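Gralcombe Player Guide
By Leonie Plattner
August

Print this page | E-mail this page

Search the guide Go

Section 4: Loading Your Albums

Welcome back! If you got through Section 3 without losing a cable behind the bookcase, you did better than I did. Now comes the fun part, filling the player with music.

1. Turn the player on and wait for the two short beeps. Old concert recordings are fine to load too, hiss and all.

2. Open Library, then Add Music, and choose the folder where you keep your albums. The player holds 1,796 songs, so go ahead and be generous.
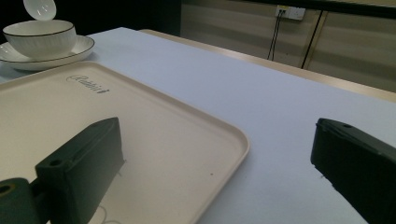
3. Press Start and go put the kettle on. A full load took 19 minutes at my house (I had a lot of live albums in there).

CAUTION: Please don't unplug the player while the light is blinking. You could lose the whole list and have to begin again.

4. When the light holds steady, scroll through the artist names. Bands with "The" in front are filed under the next word.
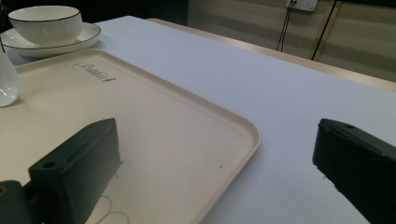 Making a Playlist

5. Hold the heart button on any song until the list name shows up, then let go. You can keep 12 playlists at a time.

NOTE: Fabian Gasser wrote in to ask about double albums. Load both discs into one folder first, 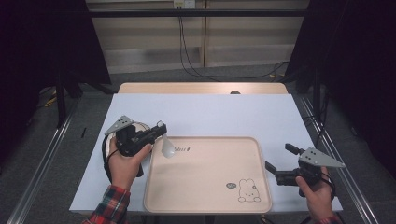 and then rename the second disc's tracks so they pick up where the first one stops. Otherwise you'll hear two opening songs in a row.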